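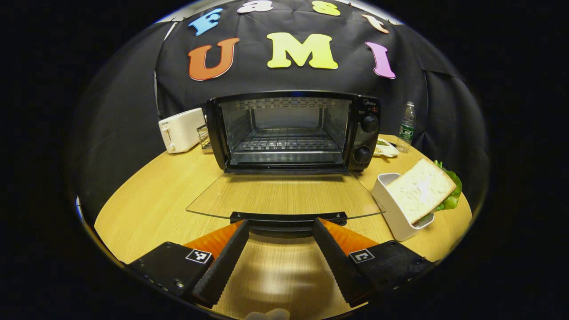

Toaster oven on the round table, door down, rack in the middle position.

Small appliances, table set-up

Notes on the table-top appliances and how they are laid out, compiled in May by Fernanda Teixeira with corrections from Ilídio Carvalho. Dimensions are left out, as the table is moved between sessions.

Oven. Midea, black, two round knobs on the right-hand panel, one above the other. The glass door folds down nearly flat and takes up most of the working space in front. Leave 400 mm clear of the table edge before opening. Do not rest dishes on the glass.

Interior. Reflective metal walls, chrome wire rack across the middle of the cavity. The rack is wiped after each use and goes back at the same height. Crumbs on the floor of the oven are brushed out when cold.

Bread toaster. White, pop-up, to the left of the oven. Never run both on the same extension lead. The toaster draws 900 W and has its own socket.

Wire rack or basket. Kept between the two appliances. Fine grid, so it catches crumbs and needs a brush, not a cloth.

Right-hand side. Water bottle with the green label towards the back, small white dish with a bit of green food in front of it.

Backdrop. Black fabric, hung in loose folds behind the table and down both sides. Foam letters are pinned to it in two rows, "Fast" over "UMI". Pins to be checked by Aslak Kvam when the cloth is rehung.

Layout changes go to Lurdes Leitão.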